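May 6, 2021

Slow morning, two coffees, and then I finally tackled the kitchen drawer (the bad one, the one that sticks!). Américo Coelho is coming over for noodles tonight and I wanted to set the table early for once.

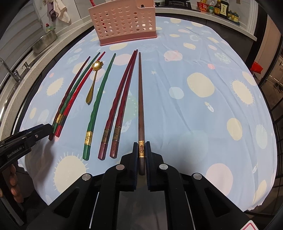 I still can't find the lid to the big pot, so supper may be late. Chopsticks are a mess too – seven of them out on the suns-and-planets cloth, and the plain brown wooden one has no mate at all. The pink holder can take the lot for now. I do love that little gold spoon with the flower bowl, I'm giving it to Américo for his chili oil.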